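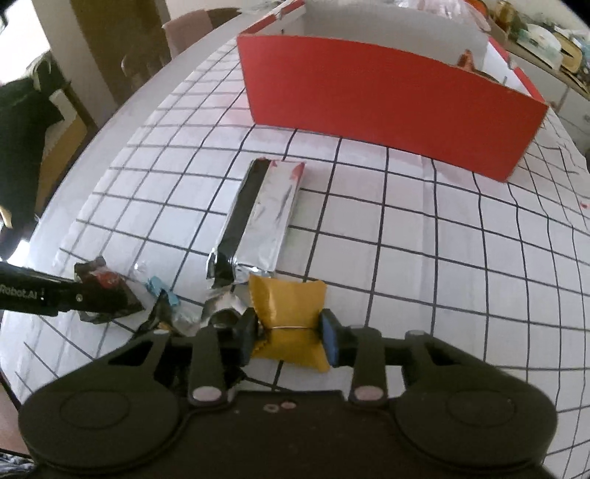 Yellow pouch held above foil block on the grid sheet.

August 30, 2020

Right, notes from the incident-log work before I forget it all. Dalva sent over the July file of village security reports and it came to 3374 rows, which sounded great until Cauã and I started reading them (two pots of coffee, no regrets!). The same cattle raid at Jatden turns up under four spellings, and one market road ambush is in there twice with different dates. After merging we're down to 939. I'm fairly happy with that number, though Obadia wants to go through the night patrol entries again and he's probably right.

The bit I keep chewing on is the peace meetings. We've got 13 of them logged between the herders and the farming villages, and I'd love to say raids dropped afterwards, but half the reports have no proper date, just "after the rains" or "before market". Lovely to read, hopeless to sort! Tried putting them in as a range of weeks and the chart went to mush. Will try again with only the Modton side, where the clerk writes everything down.

Also: curfew hours changed mid-month and I'd coded them as one rule. My fault, fixed now, old sheet kept in the Ellow folder.

To do – ring Natanael about the missing ward map, ask Dalva what "settled" means in column six (paid? agreed? given up on?), and get the merged file to Obadia before he starts on the old one.

2 comments · 0 shares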